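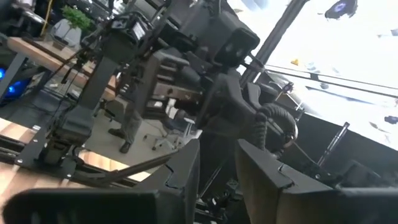 Moving to Ploltthorpe, is the train commute doable?

marrowfat76
Joined: April
Hi all, first post after lurking for months. We've had an offer accepted on a two-bed in Ploltthorpe (eek!) and I'd be going into Trillberg for work 3 days a week. The annual season ticket comes up as £2,979, which made me sit down for a minute. Is the 7.12 as bad as people make out? And do you ever get a seat coming home?

dampsocks
I've done that run for years. The morning's fine if you stand up by the footbridge end, because the back two coaches fill up last. Coming home is another story. I've stood as far as Jukumham more times than I care to remember, then half the train gets off and you can stretch out like royalty.

tilly_on_the_hill
Don't buy the annual!! You're only in three days, so work out the flexi tickets first. I paid for the full year, changed jobs in the spring and the refund was pitiful.

dampsocks
Depends on the weeks though. If you go in for the odd extra day the annual soon wins, and you get weekends thrown in.

tilly_on_the_hill
Who wants to go to Trillberg at the weekend?

gravelpit
I'd take the bus. The 76 goes from outside the chemist and you always get a seat. It's slower, yes, but I get through a library book a week and it's loads cheaper.

dampsocks
Slower! It goes round every cul-de-sac in Jukumham. I tried it for a fortnight and was late four times.

gravelpit
You were getting the later one, you said so at the time. The early one's fine.

kettle_lid
If you drive to the station, get there before half seven. There are 200 spaces and the top end floods, so people won't park in it — then they all end up down Kwan Road and the residents put notes on your windscreen. I've had two. One was quite well written.

marrowfat76
Posted 11/20/24
Thanks everyone, this is so helpful (and a bit alarming). I think I'll do flexi tickets until we've settled in and try gravelpit's bus on a day when I haven't got a morning meeting. Is there anywhere near the station to get a decent coffee before the 7.12?

kettle_lid
The kiosk on platform 2, but take your own cup, the lids leak.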